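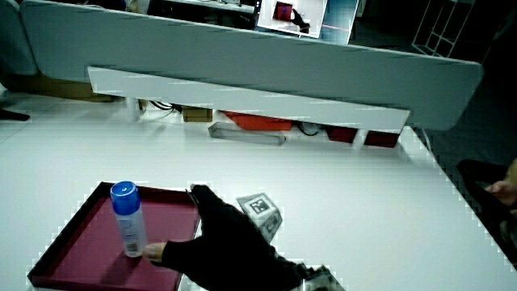
Small blue-capped bottle in a maroon tray.

Home > Forums > Trip Reports > Rivers and Pilgrim Towns > Filport to Prillby by bus

Filport to Prillby by bus, two nights, some questions answered

tetach_walker
We did this in August and I said I would write it up. Two of us, my brother and me, carrying one backpack each. We took the early bus from Filport, the one that leaves from behind the grain market and not from the main stand. It was full by the time it reached the bridge, so get on at the start if you want a seat.

The road follows the river for most of the way. It is paved up to the checkpoint and broken after that. We stopped once for tea and once for a rockfall that was being cleared. We got to Prillby in the middle of the afternoon and walked down to the guesthouse, the Alipour, which is on the lane below the temple. Room was plain and clean. Hot water came in a bucket if you asked before six.

We went to the evening prayers on both nights. The first night we stood at the back and could not hear much. The second night we went early and sat on the steps by the lower gate, which was much better. Shoes go in the shed on the left and you pay when you collect them.

On the full day we walked up to the Tetach shrine. It is 22 switchbacks from the last tea stall and there is no shade on them. Start before sunrise.

oldbusrider
Thanks for this. Which side of the bus did you sit on? My wife does not like the drop.

tetach_walker
Left side going up is the hill side for most of it. After the second bridge it changes over, but by then the valley is wider.

marla_k
I would not send anyone to the Alipour. We stayed in spring and the room over the kitchen was noisy until midnight and again from four. There are better places across the footbridge and the walk is ten minutes.

tetach_walker
We had a back room and it was quiet. I did hear pots in the morning, but we were up anyway. I can see that the front rooms would be a problem.

Farzad Salehi
I have stayed there several times. Ask for the upper floor at the back. The places across the footbridge are fine, but when the river is high the bridge gets closed and then you have to go around by the road – that is nearly an hour on foot with bags. In August I would stay on the temple side.

marla_k
It was open every day we were there.

Farzad Salehi
In spring, yes. I am talking about the rains.

dunmore_j
How much should I expect to pay for a private jeep from Filport? I was quoted 2000 at the stand and I don't know if that is for the car or for each seat.

oldbusrider
Ask again and get them to say "whole car." Last year a driver told me one price at the stand and then picked up four more people on the way.

tetach_walker
We didn't ask about jeeps, sorry. The people next to us on the bus had been told a price for the whole car and still thought it was too much.

Farzad Salehi
It depends on the day. Festival days are always higher. If you go on an ordinary weekday you can bargain, and it is easier to find one coming back empty from Prillby than one going up.

hillside_ann
I don't agree about starting the Tetach walk before sunrise. We did that and it was dark on the worst part, where the path has slipped. I'd wait until you can see your feet. You lose some of the cool, but nobody in our group enjoyed the first hour.

tetach_walker
Fair point. We had headlamps and the path had been repaired by then, or at least there was a rope on the outside. Without a lamp I would wait too.

marla_k
Is the rope still there? My parents want to go and my father is slow on the way down.

tetach_walker
It was there when we went. I can't say for now. The man at the last tea stall would know.

Comments

roadnotes, 25 Oct 2025
Went last week. Rope is still up. The shoe shed has moved to the right of the gate.

p_lindqvist
Does the early bus run on Sundays?

oldbusrider
It did for us, but it left late.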